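Kistgate 2 ist da, und ich hab gleich mal den Planer gequält

Seit September liegt sie bei mir auf der Platte, jetzt dürfen alle ran: Wisteo hat Version 2 von Kistgate freigegeben, der Planungssoftware für zweiarmige Tischroboter. Ich hab mich schon durch die Vorabversion gewühlt (mein Rechner hat dabei ordentlich geschwitzt) und muss sagen: Da ist einiges passiert! Die alte Version hat beide Arme brav nacheinander geplant und dann geschaut, ob es kracht. Jetzt läuft alles in einem gemeinsamen Zeitplan, und die Kameras an den Handgelenken reden beim Greifen endlich mit.

Am meisten gefreut hab ich mich über die Sache mit dem Durchsichtigen. Wer schon mal einen Acrylständer per Tiefenbild greifen wollte, kennt das Elend: Die Punktwolke hat da schlicht ein Loch. Kistgate sucht jetzt im Farbbild nach den hellen Kanten und legt den Griff daran aus, zusammen mit dem, was dunkel im Ständer steckt.

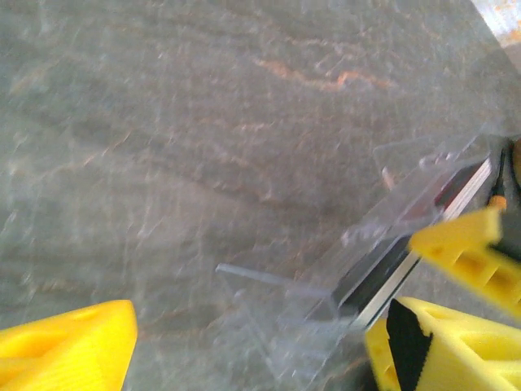

Weniger Geister auf gemusterten Tischen

Adern, Sprenkel, Risse: Für die alte Segmentierung war das alles ein möglicher Gegenstand. Ich hatte Läufe, in denen der Arm zielstrebig auf eine Marmorader zugefahren ist und dann beleidigt eine Fehlermeldung ausgespuckt hat. Das neue Modell wurde laut Benedikt Pfeiffer, der bei Wisteo die Wahrnehmung betreut, mit 4.000 zusätzlichen Aufnahmen von Stein- und Holzoberflächen nachtrainiert. Dazu gibt es einen Schalter namens »Grund lernen«, der sich den Tisch vorher einprägt. Den würde ich immer anlassen, auch wenn der Start dann 90 Sekunden dauert.

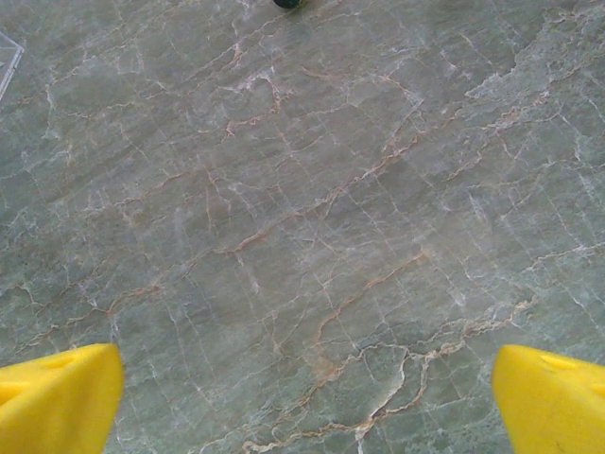
Orange Adern und feine weiße Risse zwischen den gelben Greiferfingern.

Und dann der neue Szeneneditor! Man klickt die Dinge im Übersichtsbild an, gibt ihnen einen Namen und sagt, ob sie starr, weich oder durchsichtig sind. Ein Stofftier bekommt also einen anderen Greifweg als ein Baustein, und der Planer hält um Kabel einen einstellbaren Abstand ein. Beim Anlegen gibt es Vorschläge, die man abnicken oder wegklicken kann. Plüsch erkennt er prima, bei kleinen Börsen war er sich im Test nicht so sicher und wollte gern »Kissen« draus machen. Na ja.
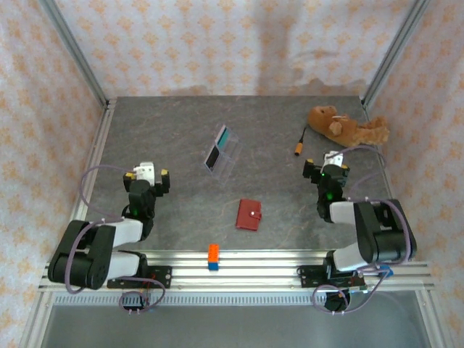

Zwei Arme, ein Gegenstand

Das ist der Teil, auf den bei Zokstead im Forum alle gewartet haben. Der gemeinsame Griff war bisher Bastelei mit selbst geschriebenen Wartezeiten, jetzt ist er ein eigener Baustein im Ablauf. Beide Greifer teilen sich ein Koordinatensystem am Objekt, und wenn der eine nachgibt, rechnet der andere mit. Bei weichen Sachen darf man eine maximale Zugkraft angeben, und die würde ich am Anfang lieber niedrig wählen. Das Änderungsprotokoll hat übrigens 366 Einträge, ich hab sie wirklich alle gelesen (fragt nicht), und ein guter Teil davon dreht sich um genau diesen Baustein.

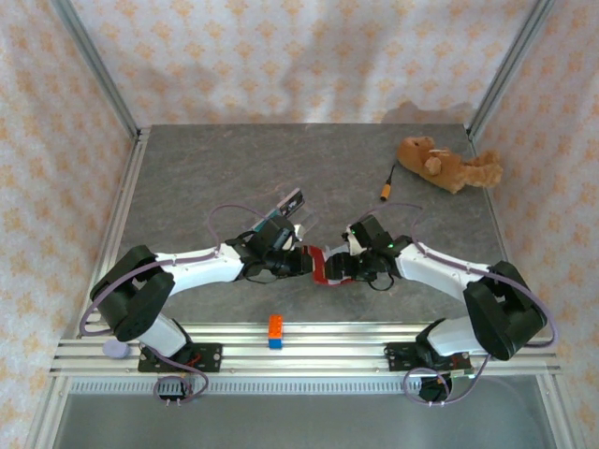

Laufen alte Abläufe aus Version 1 weiter?
Die meisten lassen sich direkt öffnen und werden beim Speichern umgewandelt. Nur eigene Warteschritte zwischen den Armen muss man von Hand durch den neuen Baustein ersetzen.

Wer den Treiber von Wegener benutzt, sollte mit dem Umstieg noch kurz warten, die angepasste Fassung ist angekündigt, aber noch nicht raus. Alle anderen finden das Paket ab sofort im üblichen Downloadbereich. Ich setze mich heute Abend nochmal an die Zugkraft-Einstellungen und schreib meine Werte dann in die Kommentare.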